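3/19/19

Long day, good day! Suha and I finally got the Szalai gripper and the Ornent one running on the same arm in the sim kitchen, so now I can compare them without swapping three config files every time. We gave them both the sink task: reach over the drainboard, get the plate up out of the basin, don't dump the food. 100 tries each, same random seeds.

The Ornent is quicker (those skinny fingers slide right under a rim) but it tips everything. The Szalai is slow and kind of dumb-looking and I love it. 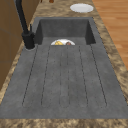 Suha thinks I'm playing favorites, and okay, maybe I am, but she hasn't sat through the Ornent logs. 2,833 lines of slip warnings before lunch! I bumped the friction on the pads and it got a little better, then it started catching on the lip of the basin. Put it back.

Gwendolyn wants a pick by the end of the week so she can order from Cutberg. I'd like to try the wrist camera lower first, the basin walls block so much of the view. Left another batch running. Must remember to email her the plots before I go in tomorrow.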